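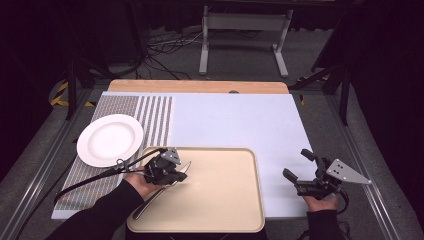 Poner la mesa (el servicio individual)

Poner la mesa es colocar delante de cada comensal lo que va a necesitar para comer: un mantel o un individual, un plato, los cubiertos, el vaso, la servilleta y, si se come de bandeja, la bandeja. Yo llevo años dándole vueltas a este asunto tan doméstico y voy ampliando esta entrada a ratos, así que perdonadme si algunos apartados están más gordos que otros. La última revisión seria es de marzo de 2020 -- le añadí casi todo lo de las bandejas.

Nombres

En España decimos poner la mesa y, al acabar, quitarla o recogerla. En buena parte de América se oye también levantar la mesa para lo segundo. El mantelito de una persona se llama individual, mantel individual o salvamanteles, aunque a mí lo de salvamanteles me suena más a la pieza de corcho o de metal donde se apoya la olla caliente. En mi casa le decíamos «el tapete» y todavía se me escapa.

El individual

Es la pieza que marca el sitio. Los hay de tela, de paja, de corcho, de vinilo tejido y de silicona, y casi todos son rectangulares, aunque los redondos vuelven cada cierto tiempo (yo tuve cuatro y se enrollaban por los bordes, un horror). Una medida muy cómoda es la de 40 cm de ancho, que deja sitio para el plato y para los cubiertos a los lados. Los tejidos de malla se limpian con un paño húmedo y se secan enseguida; los de tela hay que lavarlos y plancharlos, y a mí planchar individuales me parece castigo suficiente para no comprarlos.

¡Ojo con los dibujos! Uno de rayas obliga a ponerlo recto, porque en cuanto se tuerce un poco canta muchísimo. Uno liso o moteado perdona bastante más. En los grises, además, la miga de pan se ve menos que en los oscuros, y una vajilla blanca encima resalta muy bien.

El plato

Se pone en el centro del sitio, a un par de dedos del borde de la mesa. El llano sirve para los segundos y el hondo para sopas, legumbres y cremas. Entre uno y otro está ese plato poco profundo de ala ancha que en algunas tiendas venden como plato de pasta y que yo uso para todo: arroz, ensalada, lentejas, lo que caiga. El ala ancha tiene la ventaja de que se agarra sin meter el pulgar en la comida, y la pega de que ocupa mucho armario.

Mi amigo Trí Tôn, con quien he discutido esto más veces de las que me gustaría reconocer, defiende que el plato va siempre sobre el individual y la bandeja aparte, al alcance de la mano. Kha Lại prefiere la bandeja como base y todo lo demás encima. Yo me quedo con Trí Tôn para comer en la mesa y con Kha Lại para cenar en el sofá.

La bandeja

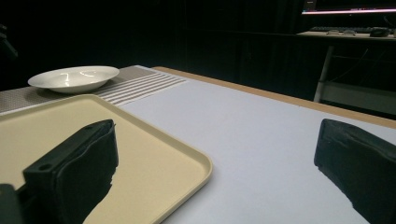
Bandeja de color crema con reborde y, detrás, plato hondo blanco de ala ancha sobre un individual gris.

La bandeja de servicio es rectangular en la mayoría de las casas, con las esquinas redondeadas y un reborde levantado que evita que las cosas resbalen al llevarla. Ese reborde es lo primero que miro yo al comprar una: si es muy bajo, el vaso se te va al suelo en el primer giro del pasillo; si es muy alto, estorba para apoyar los brazos. Tengo dos, una Remstead ya muy trotada y otra Stovon más ligera, y la que saco siempre es la vieja.

En la mesa tiene usos que van más allá de transportar. Vale para reunir los cubiertos antes de repartirlos, para el pan, para las salsas, o para dejar lo que se va retirando entre plato y plato. Cuando la mesa es pequeña puede montar un poco sobre el individual sin que pase nada, siempre que quede bien apoyada y no baile. Las de color claro dan mucha luz, pero el café y el tomate dejan cerco si no se pasan pronto por agua -- lo digo con conocimiento de causa.

Los cubiertos

El tenedor va a la izquierda del plato y el cuchillo a la derecha, con el filo mirando hacia el plato. La cuchara, a la derecha del cuchillo. Los de postre se ponen arriba, en horizontal, o se sacan luego con el postre (yo hago esto último, que es menos lío). Se cogen por el mango, nunca por las púas ni por la hoja, y conviene repasarlos con un trapo seco para quitarles las marcas del agua.

Si se come de bandeja, lo corriente es dejarlos juntos a un lado, paralelos al borde largo. Hay quien los envuelve en la servilleta y así no tintinean por el camino.

Orden habitual

Primero se limpia la superficie, luego se extiende el individual, después el plato, y al final cubiertos, vaso y servilleta. La bandeja entra cuando hace falta. En mi casa el vaso lo pone cada uno, y el pan llega siempre el último y ya mordido por una punta.

Véase también: Mantel. Vajilla. Cubertería. Servilleta. Quitar la mesa.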